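June
By Tusar Packing Desk

4. Bagging small goods for the Rirach shelf

Applies to all soft plastic bags, clear or tinted. Paper satchels are section 6, don't mix the two up, the fold is different.

Before you start

Wipe the bench down. Scuffs in the surface are fine, grit isn't. Anything gritty will put a pinhole in a thin bag and you won't find it till the goods are out the door. Dry cloth only, no spray near open bags.

Have ready: bags, labels, tape, the goods, the pick slip. Scissors stay in the tray till step 7.

4.1 Laying out the bag

1. Take one bag off the stack. One. They cling, so rub the top edge between finger and thumb until the second one lets go.

2. Lay it flat near the middle of the bench, opening towards you. Don't work at the edge, the bag slides off as soon as there's any weight in it.

3. Smooth from the closed end to the opening with the flat of your hand. You're pushing the air out, not ironing it. A few creases OK.

Note: the tinted bags show creases more than the clear ones. Doesn't matter for shelf stock. For Deleris orders use a fresh bag if it looks tired, they do send them back.

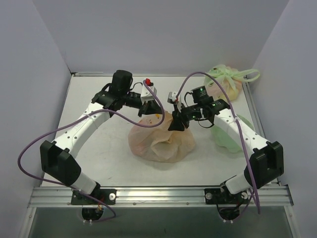

4. Lift the top layer only and get a couple of fingers inside. If the mouth is stuck shut hold the bottom layer down with your other hand and peel slowly from a corner. Don't blow into it. Don't flick it either, it just tears at the seam.

5. Hold the mouth open and slide goods in lying down, heaviest first, labels facing up. Anything with a corner goes in corner-last — otherwise it catches the side seam on the way through.

6. Check against the slip. Right item, right colour, right size. Slip goes in on top, face up so it can be read through the plastic.

CAUTION: no loose metal fittings straight in a soft bag. Wrap them first. Code 494 fittings always get wrapped, even if there's only one.

4.2 Closing

7. Press the air out again, closed end to opening. Fold the mouth over twice, each fold a thumb wide, and tape across the middle. One strip. Trim the tape, scissors back in the tray.

8. Label goes over the tape, centred. Shelf stock gets the 459 label. Chornovol stock gets its own label, kept in the top drawer with the spare rolls, and it goes on the back of the bag instead.

9. Pick it up by the fold and give it a gentle shake over the bench. If the tape lifts, redo it with a new strip. Don't put tape over tape, it peels off in the cold store.

Note: warm days the tape goes soft and pulls strings. Keep the roll out of the sun, the window sill is not a shelf.

4.3 If it goes wrong

Bag split at the seam — bin it, soft plastics bin, not the grey one. Don't patch.

Bag won't open — try the other end, you may have the closed end towards you. Happens more then you'd think with the tinted ones.

Goods too long — go up a size. Don't leave the mouth open and tape round the item, Rirach won't accept it.

Label crooked — leave it if the barcode is flat and readable. If the barcode runs over the fold, reprint. Cross the old one through before it goes in the bin so it can't be scanned again.

4.4 End of shift

Part-used bags back in the box, openings all facing the same way. Top up labels from the drawer and write it on the sheet if you've taken the last roll. Wipe teh bench again and check underneath for dropped slips.

Next: section 5, cartons.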